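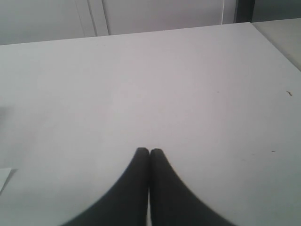
A white tabletop, nothing fancy.

I want to make a case for the big, plain, boring table. I have been losing this argument in my own family for years, so I might as well lose it in public too.

My sister redid her kitchen last August and the first thing to go was the table. In its place she got an island with a sink in the middle of it, a pop-up outlet, and four stools that I have to climb onto like I'm getting on a horse. It's a gorgeous kitchen (she'll read this, hi!) and I have yet to see anyone sit in it for longer than it takes to eat a bagel. We had Thanksgiving there and people ate standing up, or on the couch with plates on their knees, and my uncle ended up in the hallway.

Compare that with the table I grew up with. My parents bought it used for 50 dollars from a church that was clearing out its basement, and it was the size of a small boat. I did every page of my homework on it. My mother cut out sewing patterns at one end while my dad took apart a radio at the other, and there was still room for dinner if you pushed things over. It wobbled. It had a burn mark from a fondue situation. When we moved, it took four people and a lot of language to get it out the door.

I think what happened is that we started buying furniture for one job each. There's a desk for the computer, a bar for breakfast, a little tray thing for in front of the TV, a craft cart on wheels, and a folding something in the closet for when company comes. Add all that up and you've spent more money and more floor than a proper table ever asked for. I priced it out one evening because I'm that kind of person. The desk I was looking at was 399 dollars and the matching side piece was another 500, and together they gave me less surface than a door on two sawhorses.

Which, by the way, is what I worked on all through my twenties, a door on two sawhorses. I miss it!

My friend Ha-rang Maeng disagrees with me on every bit of this. She lives in a studio apartment and says big tables are for people with big rooms, and that I should try getting one up her staircase before I lecture anybody. Fair. She also says a large flat surface just collects mail. I can't argue with that one because I have eaten dinner next to the same pile of catalogs since spring. But I'd still take the pile. You can shove a pile over. You can't shove a sink over.

And I do think small homes are where this matters most. If you only get one surface, let it be one you can roll dough on and pay bills on and seat your neighbors around – even if the bed has to go up against the wall to make it fit. Ha-rang says I only believe this because I've never had to climb over my own bed to get to the refrigerator.

As for looks, I've come all the way around to plain. I used to want character, by which I meant planks with gaps in them, and then I spent 20 minutes getting oatmeal out of a gap with a butter knife. Give me something flat that I can wipe. Light colored is nice too, you can see what you dropped.

My sister tells me she's thinking of putting a "casual dining zone" in the corner by the window. I asked what that was and she said, well, a table and some chairs.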